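Modura Puts Robotic Picking Into Service at Lokgate Order Center

LOKGATE, November – Modura, a packer of mixed grocery orders, has placed a robotic picking cell from Plamora into regular service at its Lokgate order center. The cell handles single items that were previously picked by hand, including squeeze bottles and soft goods. The center ships 4,000 mixed orders per shift.

Each gripper carries two fingers and a small camera. Grip force is set by item class, and plush goods are held at a lower setting than filled bottles.

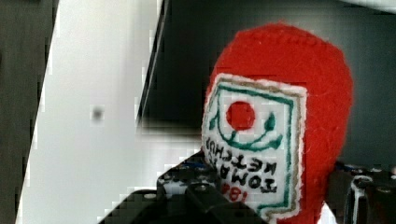 Changes to Staff Duties

Pickers at the station have moved to exception handling, restocking and quality checks. Operators complete 30 hours of paid training before they are cleared to work at the cell. No positions were removed.

"The reaching and twisting at the old station was our main source of shoulder complaints," said Corina Crăciun, operations manager at Lokgate. "Operators now clear faults and decide which items the cell should not attempt. They can stop it at any time."

The item list currently covers 462 products. Bottles such as Heinz tomato ketchup may be held with the cap end down, and the control software stores the permitted orientations for each product. 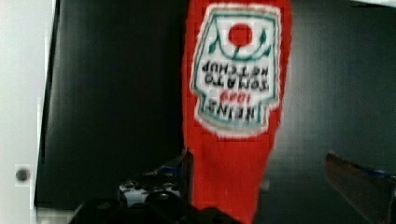
Items that fail a grip check are sent to a manual lane, where an operator packs them and logs the cause. Plamora reviews the log with the shift leads and adjusts the settings.

"Most of the changes we have made came from operator notes," said Tincuța Mocanu, integration engineer at Plamora.

A second cell will be installed at Modura's Radu site.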